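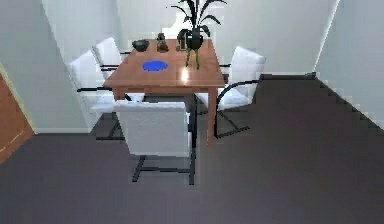

Last updated: September, 4:40 pm

2 min read

Print | E-mail

I have sewing news, and I've been bursting to share it! Drillside, the little fabric store I go on about far too often, is moving to a bigger place on Talavera Street at the end of the month. I stopped in for a zipper (I left with a zipper and three yards of double gauze, oops) and Trinidad Lacson, who runs the place, told me all about it while she was cutting.

The new store will have room for 353 bolts, up from 234, so the knits finally get a wall to themselves. Hoi-yan Kong is going to teach evening classes in the back, starting with a beginner pajama pants class and then the Hesier shirtdress, the one with the collar I've sewn twice and unpicked four times. I've already put my name down for that one – please come and sit next to me!

Everything on the remnant table is half off until the move, and there was still plenty of Dritlow linen when I left, mostly in the mustard and a really lovely faded green. Trinidad says the class list already has 110 names on it, so call the store soon if you want a spot. You'll need to bring your own machine and scissors, but pins and thread are included.

Now I just have to decide what that gauze is going to be. A robe, I think, if I can squeeze the sleeves out of it.

Print | E-mail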